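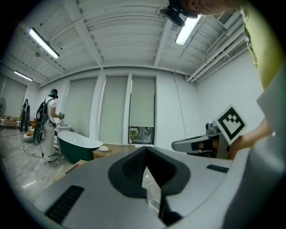
Handheld gripper collection

Handheld gripper collection is a way of gathering examples for a learning system in which people, instead of robots, do the chores. Each collector carries 2 grippers, one per hand, and often wears a camera on the head. The recordings are later used to train a robot arm that has the same kind of jaws and, it is hoped, some of the same sense.

Origins

The method grew out of impatience. Steering a real arm from a distance is slow, and the arm has to be shipped, bolted down and apologized to. At Costero, Loubna Abdelaziz began sending out grippers without the arm in May, on the theory that people already know how to open a box. Her colleague Wael Hajji wrote the first set of rules, known as the Dulham sheet, which runs to 70 lines and spends six of them on shoes.

Practice

Sessions are held in ordinary rooms and showrooms, and several collectors may work side by side. Square black-and-white markers on the grippers let software work out where each tool is in space - provided the collector doesn't hide them behind an elbow, a fault common enough to have its own line on the sheet.

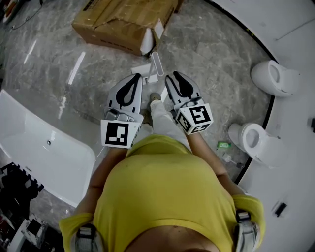 Collector with a gripper in each hand, near an open cardboard box. Markers are mounted at the rear of both tools.

Criticism

The usual complaint is that people are too good at this. A collector who never fumbles leaves the system with no idea what to do after a fumble, and collectors asked to fumble on purpose tend to overact. The Farouk set, recorded for Cekosmont, keeps its mistakes in a separate folder, which is larger than planned.

See also: imitation learning; motion capture; fiducial marker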